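Does a Matching Finish Matter? A Report on Kitchen Surfaces and Fittings

Kulap Suksawat
Materials in the Home, project report
Sep 22, 2021

1. Why I picked this

The showroom advice we were given in the first unit was that a kitchen "reads as one room" when the metal, the wood and the stone are chosen together. I wanted to find out if there was anything behind that. The Likirer sample booklet repeats it on nearly every page and never says how anyone checked. The Fabbri one is a little better, since it at least admits that lighting changes everything, but then it goes straight back to telling you to buy the whole set.

My question was simple. If you put a dark bronze fitting next to plain wood and white marble, do people see a deliberate combination, or do they only see it after they have been told it is one?

2. What I looked at

I kept to one kitchen setting and a few ordinary things. The surfaces were wood and white marble with gray veining. The metal was oil-rubbed bronze, which is a dark finish that is supposed to let a warmer color show at the edges. I also let small everyday things stay near the samples. Showroom displays take these away, and I think that is half of why showrooms look so good. A real counter has tea on it. 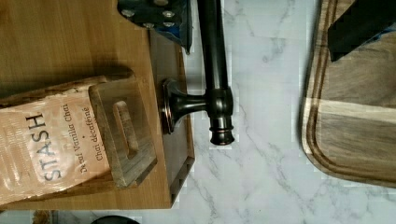

The booklets treat "wood" as if it were one color, and this was the first claim I stopped believing. A light honey-brown cutting board and a gray-brown block are both wood, and they don't look alike at all when one is on top of the other. The block has a rough, weathered end grain. The board is much lighter. If dark bronze goes with wood, which wood? Likirer says "warm woods," but a grayed block is hardly warm and I still didn't mind it near the metal.

The marble was easier. Soft gray veins on white don't compete with much. My suspicion is that marble gets the credit for a lot of combinations that would work just as well on any pale surface, but I had no second counter to test this on, so it stays a suspicion.

3. How I asked people

I wrote a short question sheet and gave it to 25 people in the Kandthorpe building. Half of the sheets (13, as it worked out) described the materials as "a coordinated scheme." The other 12 just listed them. Everyone then wrote down what they thought of the combination in their own words.

I know this is not a strong method. The people were mostly other students, several had taken the same unit as me, and the wording of my own question probably pushed them. The Givcombe project that we read in class used 154 people and had the same problem with wording, which did not stop the authors from sounding very sure of themselves.

4. What came back

People who got the "coordinated" sheet used the word "matching" a lot. People who got the plain list almost never did. They wrote things like "fancy counter" and "dark tap, would show water spots." One wrote only "expensive."

I don't want to make too much of this. With groups that small, two or three people in a different mood could have changed the result. But it does fit what I expected going in, and that is a reason to be careful with it -- I was the one reading the answers and deciding what counted as a comment on matching.

The comments on the bronze were more useful to me than the ones on the scheme. Several people simply called it black. From straight on, and across a room, I would say the same. The brown and copper color is mainly in the highlights and along the edges, where the metal curves and catches the light. On the long straight pipe there is some of it too, but you have to look. So a buyer who pays extra for bronze over plain black is paying for something that shows up mostly at close range.

The curved base is where the finish does best. It flares out with a raised rim, and the coppery tone is easy to find there. The collar with its two raised rings is glossy enough to give a bright spot, and the bright spot tells you more about the lamp than about the metal.

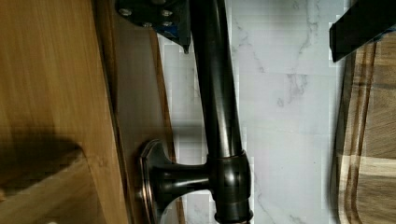 5. Problems with the work

I did not control the light. Fabbri's booklet says to view a sample in the morning and again at night, and I should have done that.

I also never compared the bronze with a chrome fitting, so I can't say that it looks better or worse than anything. All I can say is what it looks like.

The word limit was 2000, and I cut a section on price to stay under it. It was mostly me complaining about catalogs anyway.

6. What I would say to someone choosing

Take the sample home and put it by the board you already own. I would ignore the word "coordinated" until someone shows a comparison where people weren't told the answer first. If a dark fitting looks black to you at the distance where you normally stand, treat it as black when you decide what to spend.

I would like to repeat the questions next June with new sheets, a second person scoring the answers and at least one chrome fitting.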